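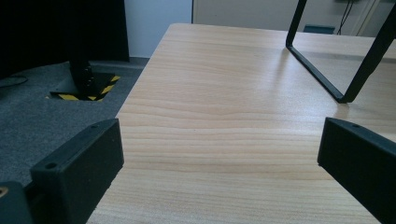
*The wooden work table at Plurura, between the fingers of a hand-held gripper.*

Robots that learn from people need many demonstrations. A study led by Weronika Wasilewska asks how few will do. Her group recorded 1,345 with hand-held grippers, then trained the same policy on smaller and smaller shares of them.
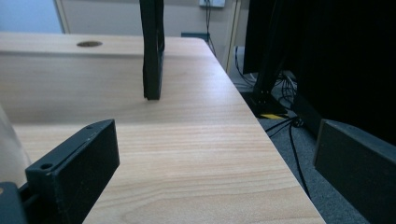
## Fewer, but more varied

A set of 200 chosen for varied starting positions performed almost as well as the full collection - a result the group repeated in March. 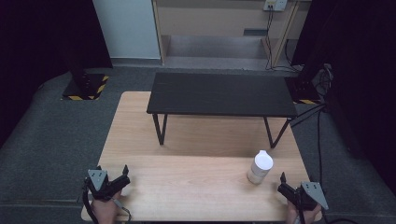

Tasks that need two hands remain harder, and Montri Yimyam is now testing those with a set of 801.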